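4.2 Does a resealable lid change how much people eat?

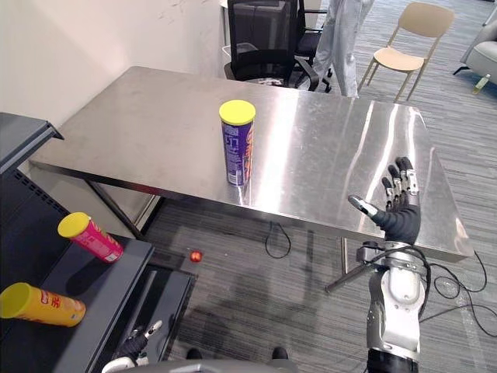 Claims that a lid helps people stop eating rest mostly on one kind of evidence, the self-reported diary, and we think that evidence is weaker than it is usually made to sound. In the Rirelville survey, 633 of 861 households said they "usually" closed a snack container between servings. Nothing in the survey checked this. Asked the same question again in February, a good share of them changed their answer, and the report gives that one sentence.

The Wirnum trial is better, though not by much. Bunting and Talukder weighed containers (Figure 3 shows a can of the lidded type) at the start and end of each week and found slightly slower eating in the lidded group. But the lidded packs were also taller and narrower, so a hand reaches the bottom less easily. Shape and closure were never separated. The authors call the effect "clear"; with 273 packs returned, and no record of how many people shared each one, we would not.

Figure 3. Cylindrical snack can with plastic lid.

A further problem is staleness. An open pack left out may be finished quickly to avoid waste, or thrown away half full, and weighing alone cannot tell the two apart. The Abdella data have the same gap.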